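Dritcombe workshop, bench 2. Notebook, November, started 14.10

Continuing the marker set for Siro. Count at start of session: 1843 episodes on disk, 463 of them marker pick-ups. Target for today is 200 more marker episodes, single object, random pose, arm starting from the high home position with the gripper open.

Changed since the last entry:
Wrist camera exposure is now fixed. Auto exposure was hunting whenever the arm moved through its own shadow, and the Wosileck loader was flagging those runs as corrupt.
Teleop rate unchanged.
Operator now pauses for one second at home before moving. Trim script needs the still section to find the start.

14.50. First batch in. 6 episodes rejected, all for the same fault: fingers closed before the descent had finished, so the pen was pushed along the bench. Kept them in a separate folder. Ng branch can take failures as negatives, main branch can't.

15.30. Checked the policy from the last training run against the new start poses. It goes for paint marks. Long white streaks on the bench top seem to draw it more than the round splashes do, and it is worse when the pen lies well off to the left of the gripper.

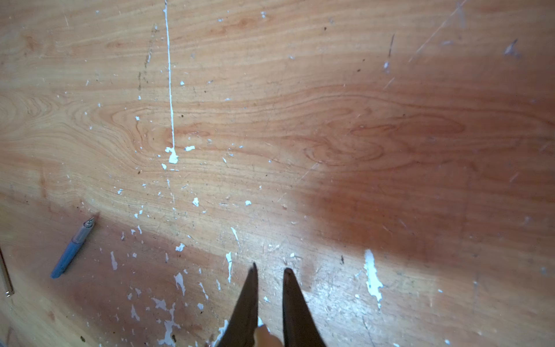

Two options: cover the bench with plain card, or leave it and collect more with the pen placed near the worst patches. Prefer the second — the card would have to go everywhere the arm goes, and the grain and scratches are useful variation in any case. Will weight the left side more heavily in the pose list.

16.20. Pose list regenerated with the new weights. Old list kept under its previous name.

To do: rerun hand-eye calibration before the next batch, check free disk space, ask Wosileck whether the loader can report the reject reason per episode.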